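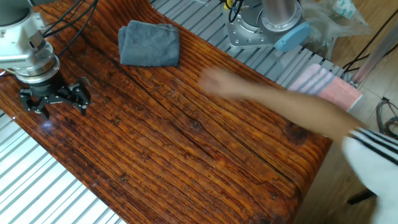 According to one operator at the Preda site, the reset between two episodes takes longer than the episode itself, and this is the part where new people lose most of their time. We agree with this remark, and for this reason the section was rewritten. Please read it to the end before you start your first session with the Vimik recorder.

4.3 Recording wiping episodes

Before you begin

Check that the Tekar arm is in its home position and that the status line in Vimik says READY. If it says HOLD, go back to section 4.1. The task "wipe table with cloth" must be selected in the task list. Do not record wiping under the general task "cloth", the two sets can not be separated later.

Steps

1. Put the cloth inside the reach of the arm. Change its place and its angle a little for each episode.
2. Take your hands out of the working area.
3. Press START. Wait for the short tone. Everything you do before the tone is not saved.
4. Guide the gripper to the cloth and close it. Keep the closing speed at the default value.
5. Lower the cloth until it touches the table and make the wiping movement. One slow pass is better than several fast ones.
6. Lift, move away from the wiped area, and open the gripper.
7. Press STOP and give the episode a mark: GOOD, BAD or UNSURE.

Note: If the cloth slips from the fingers, do not stop. Try to pick it again. Episodes with a second try are useful for the training, and you mark them GOOD if the wiping was finished in the end.

Caution: Never reach for the cloth while the arm is moving. Press PAUSE first and wait until the arm stands still. 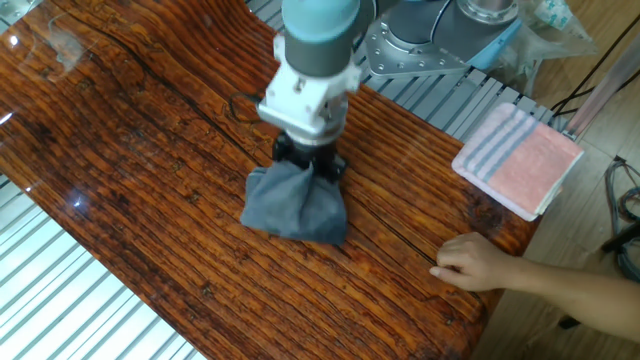 How many episodes do we need before the first training?
Plan for 600 good ones. With fewer than this the model usually learns to grasp but does not learn to wipe. Our own first set with Dokuder had 917 recordings, and 629 of them were left after the review.

4.4 Resetting the table

The table must be brought back to a start state after each episode. Do it by hand, with the arm in PAUSE.

1. Move the gripper up and away with the HOME button, then press PAUSE.
2. Wipe the surface by hand if the task uses water. Small drops may stay – they are also part of real life and the model should see them.
3. Fold the cloth or leave it bunched, as the session plan asks.
4. Check that no cable lies in the path of the fingers.
5. Release PAUSE and begin again from step 1 of section 4.3.

Caution: Keep water away from the cables and from the arm base. If a connector gets wet, switch off the power and tell the person in charge of the cell.
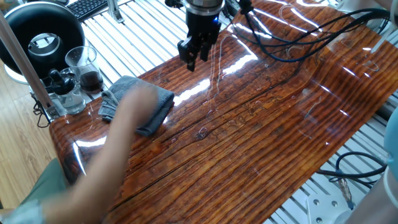 When the session is finished, export it in the same day. Open the Sessions page, select the session and press EXPORT TO DOKUDER. The upload needs a stable network, so we normally start it in the evening – after 18:00 the line is more free. Do not close the lid of the computer during the upload.

Episodes marked UNSURE are not exported. They stay in the review list, and 2 people must look at them before they can be changed to GOOD or BAD. How to use the review list is explained in section 4.5.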